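Notebook, propulsion bench, small sounding rocket group

Back at the bench after the long break, and it took me most of the morning to find where I had left everything, including this notebook (it was under the igniter catalog, of course). The job for the week is still the Morsy motor, the little solid one meant for the Pleline test vehicle, and the trouble is still the pressure trace we got in September. For anyone reading over my shoulder: we fired 3 motors from the same batch, two gave lovely flat curves, and the third had a bump early in the burn that I have been grumbling over ever since.

I went back through the raw log for that third firing, all 811 lines of it, with a big mug of coffee and the door shut. The bump peaks at 494 psi, where the other two never went past 300 at the same point. My first thought was the transducer, but I swapped it onto the dead-weight tester and it read true all the way up and all the way back down, so I have to let the poor thing off the hook.
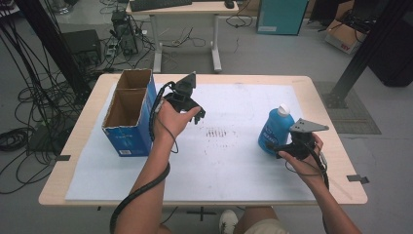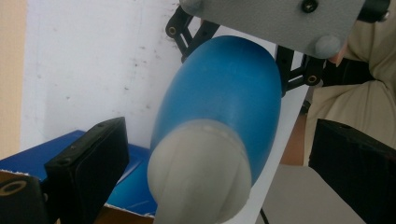
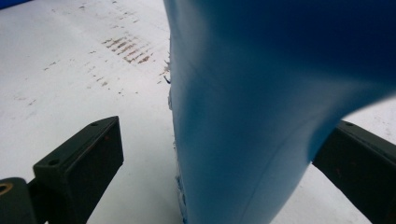 Sollstead, December 30, 2024

That leaves the grain itself, or the bond between the grain and the liner. I lean toward the bond. A small gap there would give the flame extra surface to chew on for a moment and then settle down, and the trace does settle down very nicely. I asked the folks at Mimon whether they still have the cure records for that batch, and they promised to look once their office is properly open again.

In the meantime I would love for us to section one of the unfired motors before we book the range again. I know it feels like a waste of a good motor! But I would much sooner lose one on the saw than guess. Still to do: check the saw guard, find the dye penetrant, and relabel the spare nozzles, two of which have the same number on them.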